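Speaker notes – Packaging weight and shipping cost for small food producers
Zanele Nel, Fultdale regional producers' meeting, March

Slide 1. Title. Say name, say Shezi. Slides go out by email afterward.

Slide 2. Scope. I am covering secondary packaging only: the box the customer carries out or receives. Jars, pouches and liners are in the afternoon session.

Slide 3. How carriers bill. Two weights, actual and dimensional. The carrier charges the higher one. Most dry goods from this region bill on dimensional weight, so a lighter board saves nothing on the label unless the box also gets smaller. Pause here. Last year this took three questions to clear up.

Slide 4. Ullora data. 472 shipments, one product line, two box sizes. The larger box was used whenever the smaller one had run out at the packing bench. Stock control problem, billed as a freight problem. Point to the second column.

Slide 5. Board grades. Heavier paper is stiffer, but grain direction matters as much for a carry box. Grain should run around the body. If the printer rotates the layout to fit more on a sheet, side panels bow under load. Ask for grain direction in writing on the quote.

Slide 6. Flat storage. Blanks take up a fraction of the space of made-up boxes. Keep them flat, off the floor, away from the loading door. Damp board creases badly and the tabs tear at the slots.
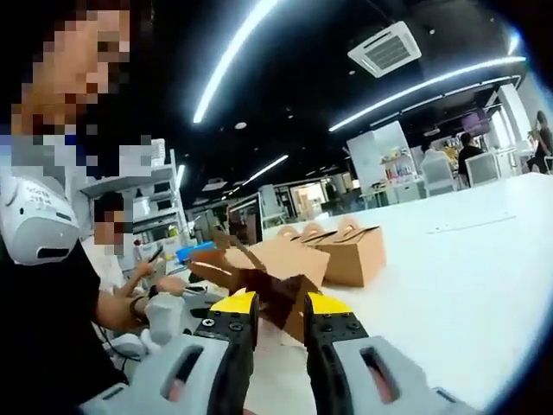

Slide 7. Assembly time. Measure it before ordering. Time 30 boxes, drop the first 11 as practice, average the rest. Multiply by the hourly rate and add it to the unit price. For Histero this changed which supplier was cheaper – the preglued style cost more per unit and less per finished box.

Slide 8. Minimum orders. Printed runs carry setup charges. Under 200 units, plain stock with a label is usually the better buy. Allow up to six weeks for a first printed order.

Slide 9. Questions. If short on time, skip slide 8 and refer to the handout, page 2.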